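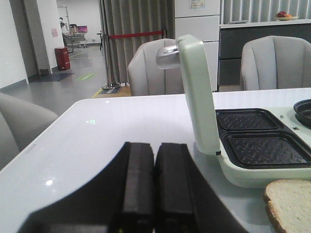
Ticket 31: gripper closes early or drifts left on bread pick-up
Project: Graltgate (sandwich task, table rig)
Status: closed, one follow-up open
Priority: normal
Opened: February

Summary
The arm moves to the pick pose over the bread and the fingers close before they have reached full depth. When they do get to depth, the left finger lands short of where it should and pushes the top slice instead of gripping it. Open and close work normally from the bench script. Fault only appears when the full sequence is run.

Setup
Two-finger parallel gripper, wrist camera mounted behind the fingers, looking down between them.
Controller: Endano board, stock firmware.
Task software: Ritier, local build, no changes to the motion part.
Workpiece: sliced white bread, stacked in twos, in front of the open sandwich maker.
Surface: gloss white table.

Steps to reproduce
1. Home the arm.
2. Lid of the sandwich maker up, appliance unplugged.
3. Bread at the front right of the table.
4. Start the sequence from "approach".
5. Watch the fingers during the last part of the descent.

Result: 11 bad picks out of 17.
Expected: fingers stop at pick depth, then close.

Log

10:20
Checked finger screws. Left finger had slight play at the root. Tightened, no change to the early close. The drift is smaller but still there.

10:45
Ran open/close from the bench script with the arm parked. No early close. Finger gap is even along its whole length when open. Mechanical fault in the gripper looks unlikely.

11:05
Swapped the gripper cable for the spare. No change. Put the original back.

11:30
Turned off the vision step and drove to a fixed pose. Early close gone, all picks reached depth. Drift still present at the same size. So there are two faults and they should have been logged separately. Keeping both here as the tests overlap.

12:10
Early close: looked at the contact check in Ritier. It compares brightness between the fingers against a stored value and reports contact when the difference passes the threshold. The ceiling lights reflect off the table top. With the arm over the near left of the table there is one strong highlight, and a weaker greenish one nearer the middle. When a reflection passes between the fingers on the way down, the check trips.

12:25
Confirmed by laying a matt grey cloth under the bread. No early close. Took the cloth away and it came back on the second try.

14:00
The cloth is not a fix, it rucks up when the fingers touch it. Changed the contact check to use motor current only and left the camera for finding the slice. Threshold set to 2 steps above idle. At 1 step it tripped on the acceleration at the start of the close.

14:40
Drift: re-ran the camera-to-gripper calibration. The stored offset dated from before the Tô bracket was fitted. The bracket sits the camera slightly to one side of the old position and the offset was never updated. Saved the new values to the rig file and backed up the old one.

15:15
Full sequence, vision on, no cloth. All 17 picks reached depth before closing. Fingers centred on the slice each time. One pick lifted both slices together. Not related to either fault, see follow-up.

Cause
Early close: table reflections read as contact by the brightness check.
Drift: camera offset out of date after the bracket change, made slightly worse by a slack finger screw.

Changes made
Contact check moved to motor current.
Camera offset recalibrated.
Left finger screw tightened, thread lock still to be added.

Follow-up
Double pick on stacked slices. Pick depth is measured from the table, so a thick top slice and a thin one get the same treatment. Try measuring from the top of the stack. Do not raise grip force in the meantime, it marks the crust.

Note for anyone using the rig: if the bracket comes off for any reason, run the calibration again before the sequence. The software gives no warning when the offset is old.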